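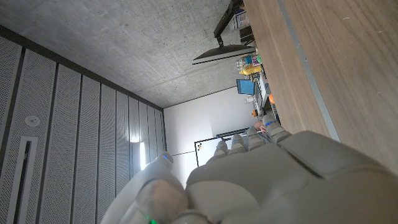
Section 4. Preparing and Maintaining the Tabletop

4.1 Scope

The Rilari work table is supplied with a finished wooden top and a separate base. This section covers placing the table, cleaning the top, treating the surface and routine inspection. Assembly of the base is covered in Section 3. Before starting any procedure, look across the top at a low angle with the room lights on. Small pale specks like the ones near one corner of the wood should be removed as described in 4.3 before oil or any other treatment is applied. The thin gray band along the edge of the wood is cleaned separately, see 4.4.

4.2 Placing the table

1. Choose a level spot. Do not place the table directly over a floor outlet or a heating vent.

2. Leave a gap of 200 mm between the table and the nearest wall. In rooms with bare concrete walls or ceilings, dust settles for several weeks after any drilling. Cover the top during that period.

3. If a monitor is to be hung over or beside the table from a ceiling arm, install the arm first and move the table in afterward. Follow the arm manufacturer's load limits.

4. Turn the leveling feet until the table does not rock. Lock each foot with the ring nut.

5. Check with a spirit level along both the long side and the short side.

Note: Tables delivered with the Drunberg base have leveling feet on one end only. Use the supplied shims at the other end.

CAUTION: Two people are required to lift the table. Lift by the base rails. Do not lift by the top.

4.3 Cleaning the wood surface

Required items: soft brush, two lint-free cloths, plastic scraper, Cilska 501 neutral cleaner.

1. Clear the work area and disconnect any equipment powered through the table.

2. Brush loose material toward the nearest edge, following the grain. Do not use compressed air.

3. Test any remaining specks with a fingernail. If a speck lifts, brush it away. If it stays in place, go to step 4.

4. Hold the plastic scraper nearly flat and push along the grain with light pressure. Do not scrape across the grain.

5. Dampen one cloth with cleaner and wring it out fully. Wipe the entire top, including areas that look clean. Spot cleaning leaves a visible ring on the finish.

6. Dry immediately with the second cloth.

7. Wait 30 minutes before returning equipment to the table.

CAUTION: Do not pour or spray cleaner directly onto the wood. Liquid that enters the joint between the wood and the edge band can cause the wood to swell.

Specks that remain after step 6 are usually paint or cured filler. Do not use solvent. Contact the service desk (see 4.7).

4.4 Edge band

Wipe the edge band with a damp cloth only. Do not apply oil. If oil gets onto the band during surface treatment, remove it within ten minutes.

Run a fingertip along the joint. It should feel continuous. If a fingernail catches at any point, mark the place with masking tape and do not clean that section with liquid until it has been resealed.

4.5 Surface treatment

The top is oiled at the factory. Re-treat every six months in normal use, or when a drop of water darkens the wood within one minute.

1. Clean the top as described in 4.3 and let it dry overnight.

2. Mask the edge band on all sides.

3. Apply Sandhu 779 table oil with a cloth, in a thin coat along the grain.

4. After 15 minutes, wipe off all oil that has not been absorbed.

5. Remove the masking tape.

6. Keep the table out of use for 24 hours.

WARNING: Cloths soaked with oil can ignite without a flame. Lay them flat outdoors to dry, or store them under water in a closed metal container.

4.6 Inspection

Monthly:
Leveling feet locked
No open joint at the edge band
No items resting on the top with bare metal feet

Every 3000 hours of use, or each July, whichever comes first:
Tighten the base bolts to the values in Table 3-2
Check the underside of the top for cracks near the bolt inserts
Replace felt pads under all desktop equipment

Record each inspection on the card inside the rear cover. Include the initials of the person who performed it.

4.7 Service

For resealing, refinishing or replacement of the top, send the serial number and a photograph of the affected area to the service desk, attention Kusum Kaushik. The serial number is on the underside of the top, next to the left front bolt insert. Tops that have been sanded by the customer are not accepted for resealing.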